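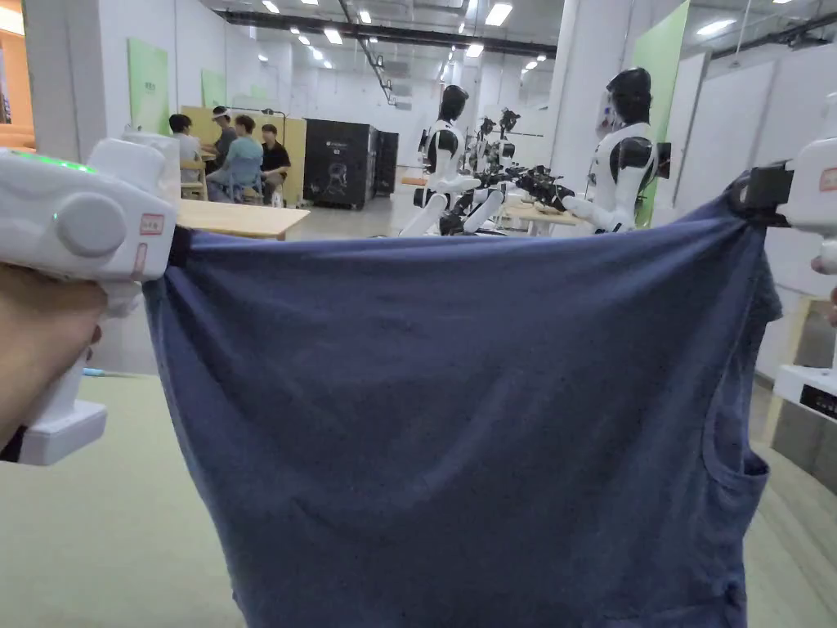 Stilura opens orders for Wurnen handheld gripper kit

Two-handed set lets teams record folding, sorting and packing work without tying up a robot

Stilura today opened orders for Wurnen, a pair of handheld grippers and the recording software that goes with them. The kit is meant for robotics teams that need a lot of two-handed demonstrations and want people to give them directly, holding a gripper in each hand.

Each Wurnen kit contains 2 grippers, a charging dock, a carrying case, a set of spare jaw pads and a one-year license for Skirero, the company's software for reviewing and labeling recordings. Kits ship from July. The price is $3,794 per kit, with a discount for orders of five or more.

Wurnen was developed with cloth in mind. Shirts, towels and bed linens change shape every time they are picked up, and both hands usually have to move together. An operator using the kit can take a T-shirt by both sides, pull it flat in the air and lay it down to fold, and the recording keeps the position and opening of both grippers on one clock.

"Laundry was the first thing customers asked us for and it is still the most common request," said Retno Hutapea, product lead for Wurnen. "A shirt is light, but you have to keep even tension on it. If one side is a moment behind the other in the data, the recording is not much use for training."

During a trial at Kļaviņa, a contract data firm that prepares training sets for household and warehouse robots, operators completed 1,915 garment recordings with the kit. Most were T-shirts, with smaller numbers of pillowcases and hand towels. Operators worked in short shifts and changed hands and garments on a set schedule.

"New people were making clean recordings before lunch on their first day," said Clive Fothergill, operations manager at Kļaviņa. "The part that took longer was getting everyone to grab the shirt at the same points. We ended up writing a one-page guide for that, and Stilura has put a version of it in the box."

The trial also led to changes in the product. The jaw pads are softer than on the first units, after operators reported that thin knit fabric slipped when pulled sideways. The handle was made shorter for smaller hands. Skirero now lets a reviewer mark a dropped corner and keep the rest of the recording — earlier versions rejected the whole take.

Wurnen exports to common file formats, and recordings remain on the customer's own storage unless the customer chooses otherwise. The kit does not include a robot arm. Teams that plan to run trained policies on their own hardware can request mounting drawings for the Wurnen jaws, which Stilura provides at no charge to kit owners.

"We wanted the same jaw on the handheld unit and on the arm," said Sorin Stoyanova, who heads mechanical design at Stilura. "It saves a step later on."

Orders can be placed through the Stilura sales desk. Online setup sessions for new owners are held every Saturday at 10 a.m. and are included in the price. Replacement jaw pads and extra docks are sold separately.

Media contact: Melur Sembiring, Stilura press office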